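Has anyone been to a robot kitchen open house? Worth it with kids?

Posted by gremlin_in_fostville

Our town paper says Cinero is doing an open house at their Fostville building on Sunday, and part of it is a kitchen where a robot arm handles food and appliances. I have a 9-year-old who wants to go more than he wants his own birthday, and a 5-year-old who wants snacks. It's a 40 minute drive for us. Tickets are 11 dollars each and they don't say if little kids are free.

What I'm trying to find out is whether you see the robot do real stuff or if it's a guy with slides and a video. We went to a "robot day" at the mall last year and it was one vacuum in a pen. Also, how close do you get, and is there anything to eat?

Posted by pancake_dept

I went to the last one, in December, and took my nephew, so I can help a little! It's real. There's a short talk first (18 minutes, I know because my nephew asked me for the time constantly) and then you go into the kitchen room in small groups. They have screens up so you see what the robot's cameras see, and I liked those more than watching the arm, to be honest with you. I saved a few of the pictures they put up for visitors afterward. 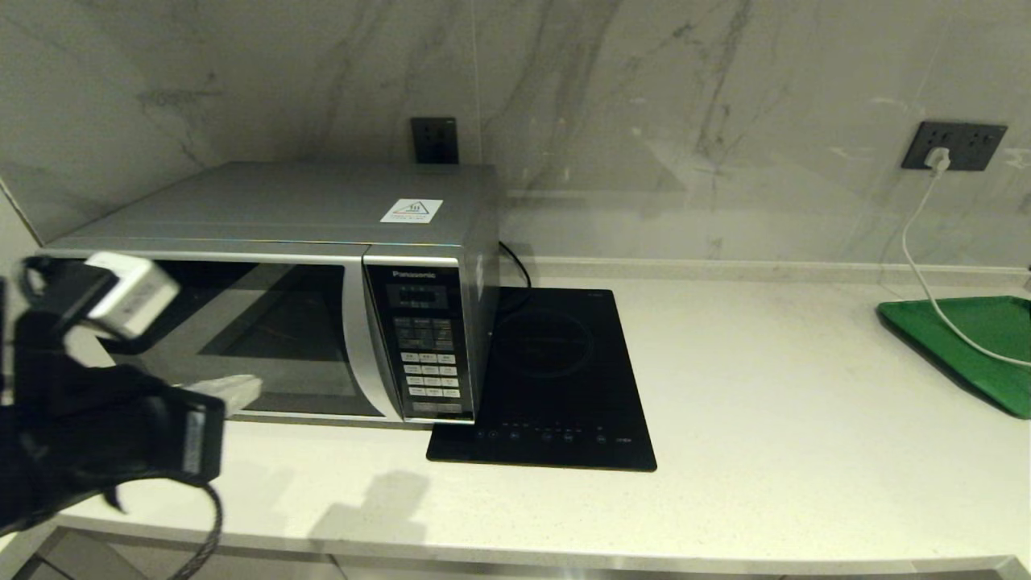

My big fear was that they'd have some fancy made-for-robots kitchen, and I'd go home knowing nothing about whether one of these could ever work in my house. But it's a regular counter with regular stuff on it. The microwave is a plain silver Panasonic with three columns of little buttons, and my nephew yelled "that's like Grandma's!" in front of everybody. So there you go, it's a kitchen, and the 9-year-old will have plenty to point at.

As for how close, there's a rope, and you stand maybe two big steps back from it. Get your 5-year-old in the front row or you'll be holding them up the whole time. My arms hurt until Tuesday.

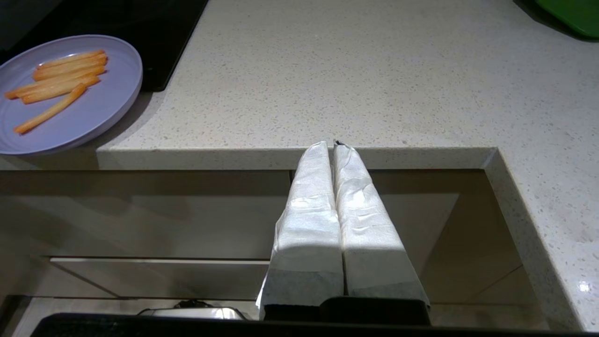

Food for people was a table in the lobby with coffee and granola bars, and it ran out fast, so pack something. I'd also feed them before you go, because half the talk in our group was kids asking if they could have the robot's lunch. When you're watching carrot sticks on a nice purple-gray plate and it's past noon, you start to feel it yourself! One little girl did get offered a granola bar by the staff, which was sweet.

It's slow, though. I'd warn your son about that in the car. He may be picturing the movies, and with this you wait, and wait, and then it moves a bit and everyone goes "ooooh."
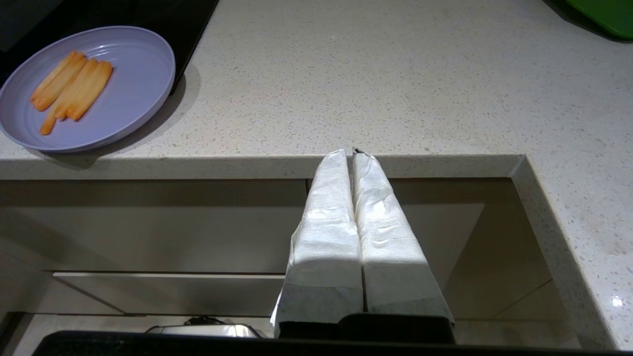
My nephew was fine with the waiting once he'd picked a spot on the screen to stare at. The younger ones drifted off and there was a bean bag corner in the hall for them, so if there are two adults going you can split up. I'd do it again for the price. Kids under six were free when we went but call and check.

Posted by Tunafish Ray

Its ok. Parking is bad. Use the lot behind Gremska Tile, they don't care on weekends. I counted 132 steps from there to the door because my knee is shot.

Posted by mrs_oatmeal

I'll second most of what pancake_dept said, but I was a little less wowed. We had the second group of the afternoon and the guide was clearly tired. If you can, get the first morning slot. The morning people told us they got to ask all the questions they wanted, and we got three.
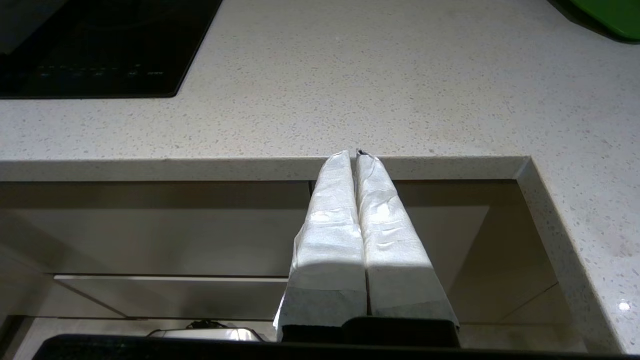
My daughter used one of our three to ask why the fingers were all wrapped up in white, and the guide started to answer and then got called away, so I can't tell you! She's still mad. Write your son's questions down and have him ask early.

One more thing, the Yadav science center does a robot afternoon too and it's more hands-on for little ones (they can drive a small one with a joystick). No kitchen there, so for your 9-year-old I'd pick Cinero, and save Yadav for the 5-year-old. Bring a sweater, the lobby was freezing.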